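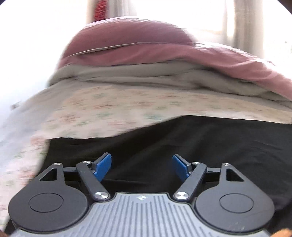
Why not just film people making beds, one visitor wanted to know within five minutes of the start, and skip the hardware altogether? The engineer running the session had clearly heard it before. Video of hands, she said, shows where a person's fingers went. It does not show where a pair of flat pads would have to go to do the same work, and the pads are what the robot will have.

That exchange set the tone for the open day at Triltach, held on Jan 6, 2024, in the company's rented unit on the edge of Starkatville. Most of the floor was given over to conveyor and bin work, which the firm has sold for years. The upstairs rooms were for the Hồ project, which is about bedding.

The tool used in Hồ is called the Indetti. It is a gripper with no arm behind it. An operator carries it and works the jaws by hand, and a camera on the tool looks forward past the mechanism to the fingertips and whatever lies beyond them. Two long black links carry a pair of blue pads. The body is gray with a ridged top, and the linkage pivots are plain exposed screws, so a worn joint can be swapped without opening the housing. The lens is very wide. Straight lines bow toward the corners and the corners themselves go dark, but the pads stay in view when the jaws are spread.

An arm fitted with the same jaws and the same camera can later be trained on the recordings. The camera sees roughly what it saw in the operator's hand, and the software works out the path of the tool from how the view changes. The staff call one continuous recording an episode. A typical one covers a single task: find the edge of the top layer, close on it, draw it toward the headboard, release. The set stood at 3,195 episodes when we visited, and the target for February was another 500.

Bedding is harder than it looks on a task list. A box has a fixed shape, and a grasp planned on one side of it still holds when the other side moves. A comforter has no fixed shape. Pull one corner and the far side slides, or rises into a hump and hides the layer beneath. On an unmade bed with a black sheet, a flowered sheet, a gray-beige blanket and a pink comforter over the top, the first problem is deciding where one layer stops and the next begins. Folds look like edges, and a black sheet gives the camera very little to work with.

Windows are the second problem. Daylight behind the bed will wash out the upper part of the view, and the outline of a comforter can disappear into it. Triltach does not close the blinds. Bedrooms have windows, the engineer said, and a model that has only seen curtains drawn is of no use in a house.

Fast motion is the third. When the operator swings the tool, the outer parts of the view smear, and the path estimate drifts. New operators are told to slow down at the wrist and let the feet do the traveling. They get 3 practice sessions before anything they record is kept.

The trained arm was shown in the next room, on a narrower bed with a single blanket. It found the hem on its first attempt, lost it halfway, paused, and went back for it. The second run was clean. On the third it pinched the blanket and the sheet together and pulled both, and the engineer stopped it. She gave the current cycle as up to 39 seconds for one layer on one side of the bed. A person does it in far less. There was no attempt to disguise this, and the failed run was left up on the monitor for anyone who wanted to go through it.

Customers were harder to pin down. The company talks about care homes and small hotels, and would not give a price or a date. Thin pads are being tested for flat sheets, where the present ones tend to push the cloth ahead of them before they close. Fitted sheets are out of scope. Asked about duvet covers, the engineer said they had been discussed.

Visitors could try the Indetti themselves before leaving. The grip is heavier than expected at the front, and the temptation is to watch your own hand. It works better to watch the pads.

Features > Automation > Site Visits

Reader comments

linenroom_2
I ran a hotel laundry for years. The two-layer pinch in that third run is what every new hire does as well. We taught them to shake the top layer first and then take hold. Can the arm shake?

Guest
Would like to know how they deal with pad wear. Cotton is more abrasive than people think and the grip changes long before the pad looks bad.

torque_and_tea
Same question as the visitor at the top, and I'm only half convinced by the answer. There is a lot of video of hands out there and very little of this.

Guest
Fitted sheets out of scope. Out of scope at my house too.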